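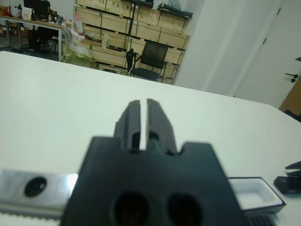

So I've spent most of February with a spreadsheet open, and I think I finally have a budget for the second arm that I'm not embarrassed by!

My first try (done late, with a cup of tea going cold next to me) had 11 lines on it and felt very thorough. Then I started asking for quotes. Grillent was lovely on the phone, but their gripper comes without the mounting plate, and the plate is another $107, plus shipping. Plulport includes the plate and then charges for the cable - go figure. I'd saved $200 for "small stuff" and it was gone before I'd gotten as far as spare fingers.

The thing I keep forgetting is the table. I love a plain white top for this kind of work, and I'd like the next one to match, so that went on the list too, along with more shelving, as you can never have enough places to put cardboard boxes.

I'm still torn between the Plukano and the Carré for the arm itself. The Carré is the nicer machine, I really do think so, but the wait is 2 months longer and I'm not a patient person. I've asked both for a written quote and I'll post the whole sheet once they come in, shipping and all.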